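Dhanial and Kaltmont: What Happens to a Border Town When the Peacekeepers Leave?
Student project report, Zeldale International Relations Seminar

I picked this subject in February and I still can't stop talking about it! Our seminar runs a simulated conflict between two made-up states, and my part was the buffer strip at Firis, where a monitoring force of 400 pulls out after its mandate lapses.

I played the round with the force in place and then again without it (same budgets, same leaders, same bad harvest). With monitors, both armies filed complaints. Without them, Dhanial moved mortars up to the ridge by the fourth turn, and the whole map changed.

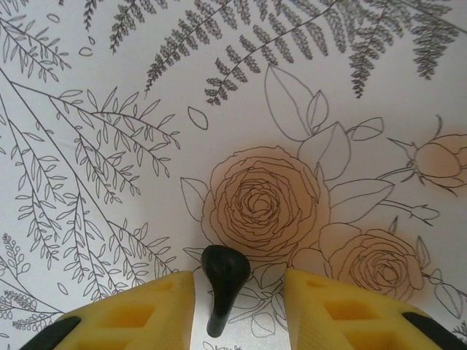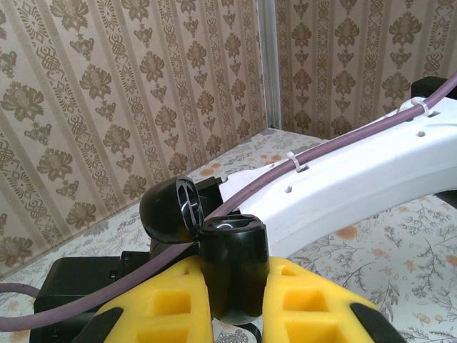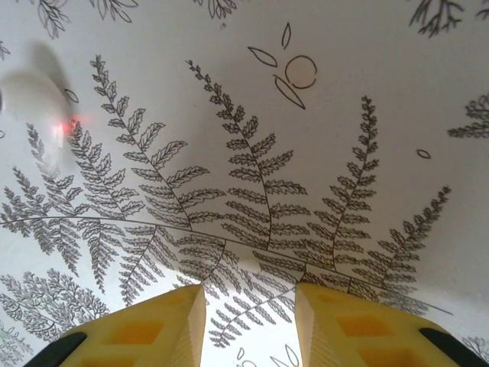

Tiina Sjöberg wrote back on my draft that I was giving the monitors too much credit, and that Dhanial would have moved anyway once Kaltmont closed the crossing. She wanted to see a round with the crossing kept open.

So I ran it, and she had a point! With trade still going through Firis, the mortars came in on turn nine, and only 36 families left the town. That gave me a much better question than the one I started with. The final version went in on 11th September, with the turn logs attached.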